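About Carrillo Tableware

Carrillo is a small family company which sells cups, plates and bowls for cafes, school kitchens and guest houses. Amparo Pacheco started it in November with 2 shelves in the back of her uncle's hardware store in Harton. Today we keep nearly 900 articles in stock, and we still pack every order by hand.

Our customers are mostly small places. They need forty soup bowls which match the ones they bought before, and they need them soon. For this reason we keep the same lines for many years. The Usen line is our oldest, with a thick rim and simple colors. The Mova line is lighter and is made for stacking.

We do not ask for a big minimum order. You can buy one box – or one piece, if you only want to try it. For orders over 1000 dollars the delivery inside the state is free.

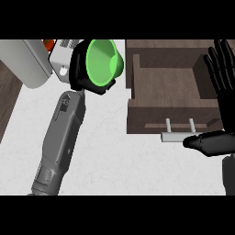 If a piece arrives broken, please write to us within two weeks and we send a new one. You do not need to return the broken one. We also buy back old plates from closed restaurants, when they are in good condition, and sell them in our store at a lower price.

The store is at 1275 Mill Road, Harton. Please ring the bell at the side door, the front one is only for deliveries.

Page updated 3/25/22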